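Neue Tischbeläge im Werkraum

Die Arbeitstische im Werkraum Kilmont haben im Januar neue Auflagen bekommen. Die alten waren nach etwa 19 Jahren an den Kanten ausgefranst und ließen sich kaum noch sauber wischen. Geliefert hat die Firma Omasell, verlegt wurde an zwei Vormittagen.

Ausgesucht wurde ein gedecktes Blaugrün ohne Muster. Zur Wahl standen noch ein helles Grau und ein Sandton – beide waren bei der Musterschau im Herbst weniger beliebt. Kleine Teile und Schrauben findet man auf der einfarbigen Fläche schneller wieder.

Zum Reinigen reicht ein feuchtes Tuch mit etwas Spülmittel. Scheuermilch und Lösungsmittel bitte nicht verwenden. Wer schneidet, legt eine der fünf Schneidematten unter, sie liegen im Regal neben der Tür. Heißkleber erst aushärten lassen und dann abziehen.

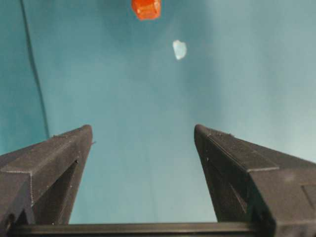 Glatt und einfarbig: das neue Blaugrün.

Die drei Tische im Nebenraum Fadgate folgen im März. Bis dahin bleiben dort die alten Auflagen liegen.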